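Frequently Asked Questions: Selling Your Small Stuff on Consignment at Mancuso

Mancuso is a consignment shop for small things: key cases, wallets, earrings, watches, scarves, cuff links, the pen your uncle got for not quitting. We have been asked all of the questions below, several of them by people who were standing next to a sign with the answer on it. The sign has since been taken down.

What do you take?

Anything that fits in a shoebox and that a stranger would pay for. Both parts matter. We get a lot of things that fit in a shoebox.

Good sellers are key pouches, card holders, costume jewelry with working clasps, fountain pens, compacts, and small desk trays. Slow sellers are single earrings, souvenir spoons, and anything with a company's logo and the words "Team Player" on it.

What don't you take?

Perfume, opened makeup, phones, coats, knives, coins. We have nothing against coins, but the people who collect them want to talk about them for longer than we are open.

Furniture is also a no. If you have a chair to sell, try Fotel across the street, who have the ceiling height for it. They send us their wallets.

How does the split work?

You get 60 percent of the sale price and we get 40. For anything that sells at 2,000 dollars or more, you get 75. We have had two such sales and talked about them a great deal.

There is no listing fee. There is a 9 dollar cleaning fee if we have to clean it, and you will be told before we start, so you can take it home and clean it yourself in a huff.

Who sets the price?

Dzintra Lukoševičius does. She has owned the shop from the start and she prices everything by looking at it for a while and then writing down a number lower than the one you had in mind. You can set a floor price when you drop off. If your floor is silly, she'll say so, and you can argue. People have won.

We do look at what the same kind of thing has sold for lately. What it is listed for online doesn't count. Anybody can list a wallet for the price of a used car.

How should I get things ready before I bring them in?

Empty them. Please. Look in every pocket, including the one you are sure is empty. We have mailed back gym cards, a baby tooth, and a very frank letter.

Wipe leather with a dry cloth and leave it there. Canvas can take a barely damp one. Don't use polish, saddle soap, or whatever your neighbor swears by, and don't iron anything. If you have the box or the dust bag, bring it, even if the box looks rough. Jewelry should come untangled. Put each chain in its own sandwich bag, and run it through a drinking straw if it is the kind that ties itself in knots out of spite.

Can I send photos first and save myself the trip?

You can, and for anything bulky or odd we would like you to. Use a plain table near a window, turn off the flash, and take the thing from the front, the back, the inside, and wherever the damage is. Especially wherever the damage is.

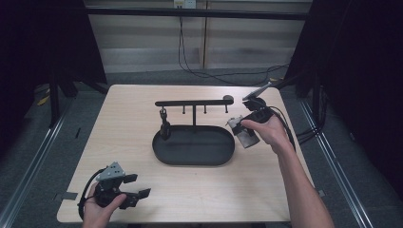 Black hanging rack and oval tray on a light wood tabletop.

Email the pictures with "Ovon" in the subject line. Ovon is the program that runs our inventory, and it sorts the mail too. Without that word your message goes into a general pile with the ads for awnings. You should hear back in three working days, a little longer in January, when everybody in town goes through their gifts with a cold eye.

Do I need a receipt?

For most things, no. For anything from a big-name label it helps a lot, and it can raise the price. If you have lost it, a card statement showing the purchase will do. A story about your trip to Milan will not, although we'll probably listen to it.

How do you check that a brand-name piece is real?

We look at the stitching, the hardware, the lining, the stamps, and how a printed pattern meets at the seams. If we are still not sure, it goes to Flindov, an outside checking service we pay by the piece. They take up to 12 days and send back a yes, a no, or a "can't say." 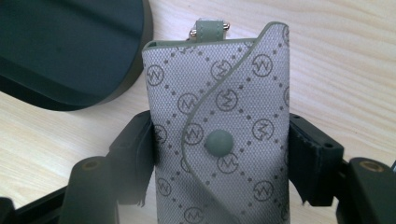
A "can't say" counts as a no for our purposes. We won't sell the thing under the label's name, and we won't sell it as "inspired by" either. You get it back with the report, and you don't pay for the check the first time. The second time you do. By the third we start to wonder about your supplier.

None of this is meant as an insult. Plenty of honest people were given a fake by somebody who was also honest and bought it from somebody who wasn't.

How long do you keep my things?

Ninety days. After the first 30 the price drops by a tenth, and after 60 it drops again, though never below your floor. You'll get an email before each drop. If you ignore the emails, the price still drops. This comes up more than you would think.

At the end you have two weeks to pick up whatever is left. After that it goes to the thrift store run by the hospital, and it can't be brought back, even if your sister has suddenly remembered that it was hers.

When do I get paid?

On the 15th of the month after the sale, by check or bank transfer. We wait that long because buyers have ten days to return things. Checks under 5 dollars get held over until you have sold something else. One of our consignors has been owed $1.38 for years and visits it.
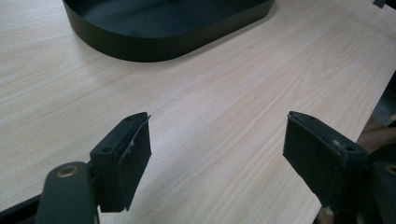
If your check hasn't shown up by the 20th, call us before you write the review.

What if something gets lost or broken while you have it?

Then we owe you your share of the listed price, and we pay it with the next round of checks. Wear from normal handling isn't covered. People do open and close a clasp before they buy it, and some of them open and close it for quite a while.

Can I take my item back early?

Yes, with a day's notice, unless it is on hold for a buyer. It costs nothing the first time. If you take the same brooch home and bring it back more than once, we will gently suggest that you keep the brooch.

Do I need an appointment?

For up to five items, no, just come in before 4 p.m. For more than that, call ahead. If you turn up at 5:40 with a suitcase, we'll be polite, and you'll be able to tell.

Is there parking?

Behind the building, two spaces. The one by the fence is for customers. The other one is Dzintra's, whether or not she is in it.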